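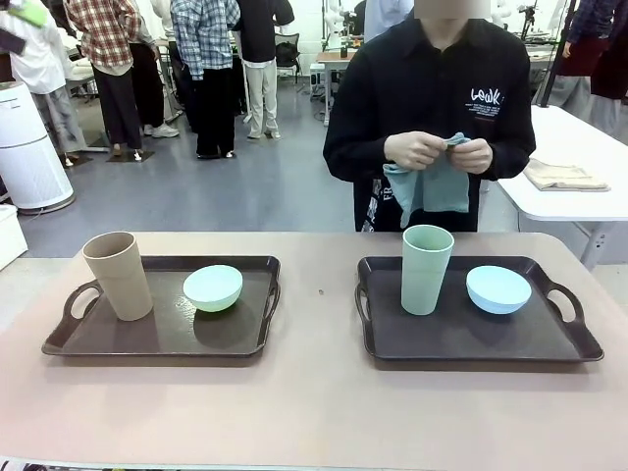
Setting up a private test server for your Trundis game

Testing an update on your live game is a good way to lose a weekend. A private test server lets you try changes with a few trusted players first. You will need a Trundis developer account and a game that has been published at least once.

Step 1. Make a copy of the game

Open the Trundis dashboard, find your game and choose Duplicate. Give the copy a name you can't mix up with the original. Ours is called Bulthorpe, and the test copy is Bulthorpe TEST.

Duplicating copies the maps, scripts and models. It does not copy player saves or store items – those have to be added by hand.

Step 2. Turn off public access

In the copy, go to Settings, then Access, and switch from Public to Invite Only. Save before you leave the page. The dashboard doesn't warn you about unsaved changes.

Step 3. Set the player limit

New copies start with a limit of 18 players. For most tests 6 is enough, and the server log is much easier to read. Raise it again when you want to check performance.

Step 4. Invite your testers

Click Testers and paste in their usernames, one per line. Each person gets a message in their inbox with a join link. Links expire after a week, so resend them if someone was slow to accept.

Step 5. Point your scripts at the test data

If you save progress with the Tazi plugin, open its config script and change the store name. Add "_test" to the end. If you skip this, your testers may write over real saves.

Step 6. Publish and join

Press Publish, wait for the green check mark and join from your own link. Open the log with F9. Error 107 means the access setting didn't save, so go back to Step 2. Error 382 means the Tazi store name has a space in it.

Once the update works, export your changed scripts and import them into the live game. Leave the test copy in place for next time.

Last updated Wednesday, February 18, 2026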